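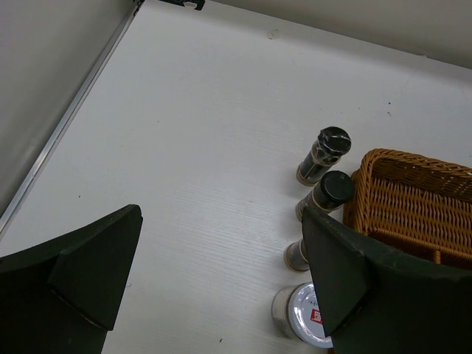
4.2 Sorting small items into the basket

Before you start

Wipe the tabletop with a dry cloth and let any dust settle. The Karnano basket is woven wicker and should not be soaked.

1. Set the basket on one side of the table, at least 5 inches from the edge.

2. Stand the small containers next to it with their openings up. Leave the rest of the table clear for sorting.

3. Tip the items out onto the clear side, one handful at a time. Buttons, clips and spare keys are easier to tell apart on a light surface.

4. Fill each container to about 70 percent. Overfilled containers spill when lifted.

5. Put the heaviest container in the basket first, then fit the others around it.

Note: Containers can also stay on the table beside the basket - see section 4.3 for shelf storage.

Caution: Do not drag the basket. Loose wicker ends can scratch the surface. Lift it with both hands from underneath.

Caution: Keep small parts away from young children.

Replacement baskets are listed under part number 1716. Order through Radonley and give the part number, not the page number.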